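¿Cómo quito las marcas amarillas de una mesa blanca?

Preguntado el 31 de agosto de 2021 en Hogar y limpieza
272 visitas, 2 respuestas

Tengo dos mesas blancas lisas, compradas en Ginis, puestas en paralelo con un hueco entre las dos. En la principal suelo dejar un plato cuadrado de borde oscuro y alguna cosa suelta. Las uso para trabajar y a veces también para comer.

El problema es que han salido unos cercos amarillentos, muy suaves, en la zona donde apoyo los platos. De frente casi no se notan, pero con la luz de lado sí. He pasado una bayeta con lavavajillas y sigue igual. No sé de qué es la superficie, en la factura solo pone "tablero blanco". 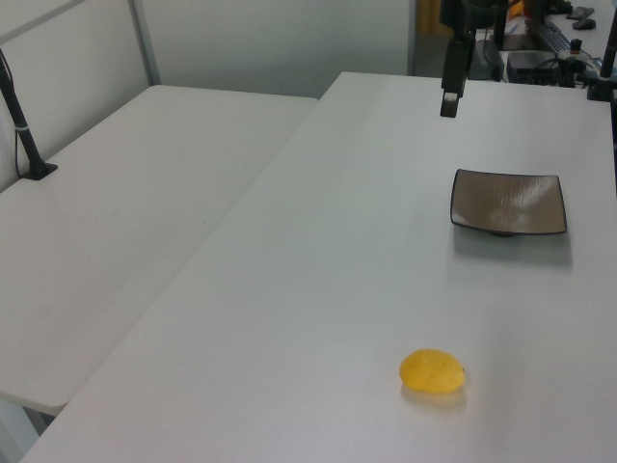
También me gustaría saber si conviene poner algo debajo del plato o si da lo mismo. No quiero mantel porque me estorba para trabajar.

Respuesta de Apaza
Votos: 10

Si no sabes el material, empieza por lo más flojo. Bicarbonato con un poco de agua hasta que quede una pasta, la extiendes sobre el cerco sin apretar y la dejas 20 minutos. Luego la retiras con un paño húmedo y secas. Prueba antes en una esquina por debajo, porque en las superficies con brillo el bicarbonato puede dejar mate la zona si frotas.

No uses lejía ni estropajo verde. La lejía a mí me amarilleó más una encimera blanca y ya no hubo forma de arreglarlo.

Lo del plato: unos topes de fieltro adhesivos en la base y listo. Si el cerco es de grasa o de té se va a ir. Si es de calor, lo dudo.

Comentario de quien pregunta: Con el bicarbonato se ha aclarado bastante en la primera pasada. Queda uno cerca del borde, lo repetiré. El fieltro lo compro esta semana.

Respuesta de Plornton
Votos: 2

Yo le paso alcohol de farmacia a todo y me funciona. Limón no, que es ácido y en algunas mesas deja cerco. Las mías las puse en diciembre y siguen blancas, aunque es verdad que en ellas no come nadie.

Si no sale, pregunta en la tienda, a veces venden el tablero suelto.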